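Tongate Readers Board > Buying, Shelving and Caring for Books
Topic: Matching paperbacks of the classics, keep the set or sell it on?

marblecounter
So I'm finally going through the boxes from the move and I've hit the Chinese ones. I took two years of Mandarin in night school, got way too excited, and bought a bunch of the classics in paperback from the Zirico warehouse sale. They all have the same style of cover, dark blue with the yellow title label, made up to look like the old thread-bound books. I paid 95 dollars for the whole lot, which felt like a steal at the time and now feels like a lot of shelf.

My reading level is, let's say, restaurant menu plus. I can get through a line or two of the Analects with a dictionary and a quiet evening. The rest I have barely opened. My new place has exactly one bookcase (a MacLeod, the narrow one) and my husband's cookbooks already have their eye on it.

Do I keep the set together, keep only the Analects, or let it all go? And does anyone know if the page edges on these are supposed to be a bit wavy? Mine fan out some and I can't remember if they came like that.

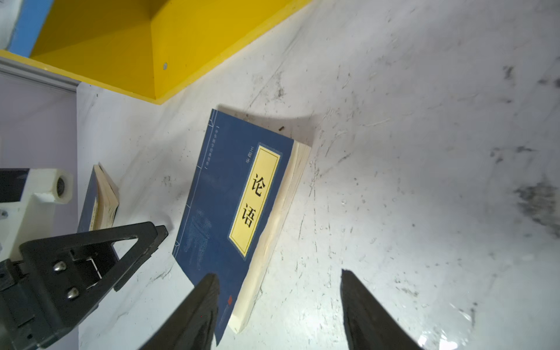 I do love the cover, I'll admit that. The big 论语 down the label is about the only thing on it I could read from across a room, and the little red seal near the bottom gets me every time. But loving a cover isn't the same as reading a book, and I have been moving these from apartment to apartment like houseplants.

tallshelf_ohio
Keep the set. You will never put it back together for 95 dollars. I broke up a run of poetry paperbacks years ago because I "only read three of them" and I'm still annoyed every time I look at that shelf.

On the waviness, that's humidity nine times out of ten. Were they in a basement?

marblecounter
Garage, all summer. Oops.

tallshelf_ohio
There you go then. Stand them upright somewhere dry, snug but not jammed, and give it a couple of months. Some of it will relax. It won't go perfectly flat again and I wouldn't lose sleep over it.

inkandoats
I'm going to disagree with tallshelf. Sets are a trap! They're how publishers get you to buy the ones you'd never pick up on their own. Keep the Analects, since you do open it, and pass the others along to somebody who'll read them. The community college near me takes Chinese language books and they go straight out on the free cart, gone by lunch.

Also flat under weight works better than upright for wavy pages. I put mine under a stack of atlases.

tallshelf_ohio
Flat under weight while they're still damp is how you get mildew, though. Dry first, press after.

inkandoats
Well sure, dry first. I figured that was a given.

tallshelf_ohio
It wasn't a given to me the first time, I have the spotty dictionary to prove it.

pagecount
What's the paper like? I have a different Analects, 287 pages, from a little outfit called Eslow, and the paper is so thin you can read tomorrow's page through today's. If yours is a nice creamy stock I'd hang on to it for that alone. Mine is also all notes, like four lines of Confucius and then a page of some scholar arguing with another scholar.

marblecounter
Cream colored, yes, and pretty thick as a block. The notes are in Chinese too, so I mostly skip them and guess. I'm sure I've gotten some of it completely wrong.

pagecount
Everyone has gotten some of it completely wrong, that's what the notes are about.

dusty_in_duluth
Coming at this from the selling side. I checked what I've let go for recently and a paperback set in a language most of my buyers don't read just sits. I had one listed for 116 and took it down in September after not one question. With wavy edges you'd be looking at less. Then you're boxing it up and paying postage. If you want the space, donate. If you want the money, there isn't much.

inkandoats
Thank you! Free cart.

tallshelf_ohio
Or that's an argument for keeping them. If they're worth next to nothing to sell, the only value they've got is to the person who likes them.

dusty_in_duluth
Can't really argue with that one, except she's got a single narrow bookcase.

quietcorner204
Has anyone suggested just not shelving them? I keep mine on the side table by the couch, two or three at a time, and swap them out. I do one short passage with my coffee at 6 in the morning before the kids are up. My Chinese was worse than yours when I started (I couldn't have ordered off the menu). I've got almost 204 little passages copied into a notebook now and my handwriting is still terrible, but I can read my own terrible handwriting, so that's something.

The Analects is great for this because the pieces are so short. I tried it with a long novel and gave up in a week.

marblecounter
Oh I like that a lot. Do you write out the whole passage or just the words you don't know?

quietcorner204
Whole passage, then the new words underneath with the pronunciation. Pencil. I go back on weekends and cover up the bottom half.

pagecount
Seconding pencil.

marblecounter
Okay, update from the kitchen, where all of this is currently living. The Analects stays, and one other volume stays for moral support. Those two are going out on the table with a notebook. The rest are going to dry out in the hall closet — upright, tallshelf, I heard you — and if I haven't touched them by spring they go to the free cart.

inkandoats
You'll touch one the night before so it doesn't count. I know your type, I am your type.

tallshelf_ohio
Put a little space behind them in the closet if it backs onto an outside wall.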